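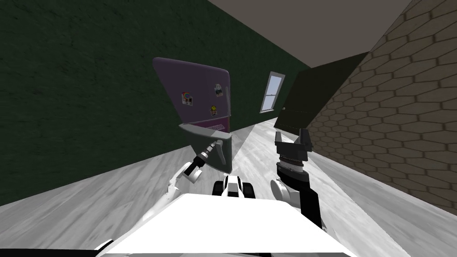 A refrigerator with magnets on the upper door

Refrigerator magnet

A refrigerator magnet is a small ornament attached to a magnet, which is used to hold paper on a metal door or only for decoration. Shopping lists, school timetables and children's drawings are the most common papers kept in this way. Many people also collect the magnets as souvenirs of their travels.

Types

Most magnets belong to one of two types. The first has a small hard magnet glued to the back of a figure made of resin, clay or wood. The second is a flat sheet of flexible material, in which magnetic powder is mixed with plastic or rubber. The flat type is cheap to print, so shops and restaurants often give it to customers with their telephone number on it. Photo magnets are usually also flat.

Not every refrigerator can hold a magnet. Doors of glass, aluminum and some kinds of stainless steel do not attract it.

Collecting

Collectors normally arrange their magnets by country, by theme or by year. In the town of Kumbridge, a club of collectors meets every October to exchange duplicates. Its founder, Tirta Osman, owns more than 600 magnets, of which 109 show lighthouses. Another member, Chih-ming Tai, collects only magnets from railway stations and has written a short guide to their repair.

Care

Dust should be removed with a dry cloth. A flat magnet that became bent can be placed under a heavy book for one night. Strong magnets must be kept away from small children, as they are dangerous if swallowed.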